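Round clip-lid containers: keep or cull?

Started by dtlapale, 31st January

dtlapale
I have reached the stage of winter where I reorganize the kitchen instead of going outside. Current problem is the round food containers, the blue-green ones with clip tabs around the lid. I own 14 and the shelf they live on was designed by someone who had only heard of squares. 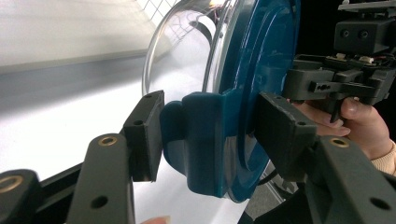
My sister says round ones waste space and I should switch to rectangles. My sister also keeps her flour in the bag it came in. Before I spend money on another set, does anyone store these in a way that doesn't end with a lid on the floor?

mateja_r
Rectangles. I held out for years with a round Vilora set and the corners of my cupboard were basically a museum of air. Give the round ones to someone you're mildly annoyed with.

Deirdre Horgan
Disagree with Mateja. Round ones are easier to scrape out and easier to wash, and soup has no corners either. The trouble is people stack them with the lids off. Clip the lid on, put the whole thing away, done. Yes, you are storing air. Your cupboard was full of air before you moved in.

dtlapale
Deirdre, I tried that and ran out of shelf at number 6. What I've got going now is one of those white wire baskets with a couple of flat white panels in it, so there's a bottom and a top.

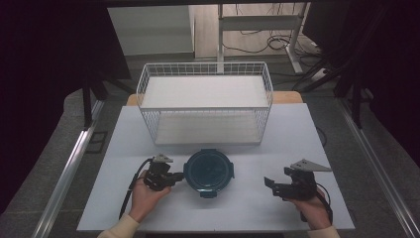 It makes two levels out of one, and small things stop falling through the wire. I'm pleased with it, which worries me.

mateja_r
So you bought a basket to avoid buying containers.

dtlapale
The basket was already here. I bought nothing. I did look at an Astine rack for a while.

valbona.d
Check the clips before you decide anything. On mine they go before the rest does, and a lid with one dead clip is a coaster. Work each one open and shut a few times over the sink. Anything that feels soft goes in the garage for screws.
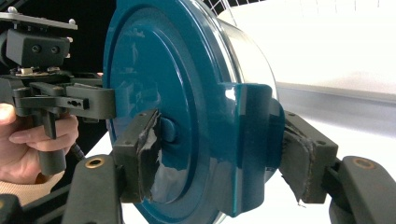

Armindo Vieira
Valbona has it right about the clips, wrong about the garage. I put screws in mine and now I have a garage full of soup containers and no soup containers. Keep the good ones, recycle what your town will take, and label by what's inside and never by size. I had "500 ml" written on one lid until April and it told me nothing about the beans.

Deirdre Horgan
What happened in April?

Armindo Vieira
I opened it.

mateja_r
Still rectangles.

dtlapale
Keeping eight. My sister gets the rest, for the flour.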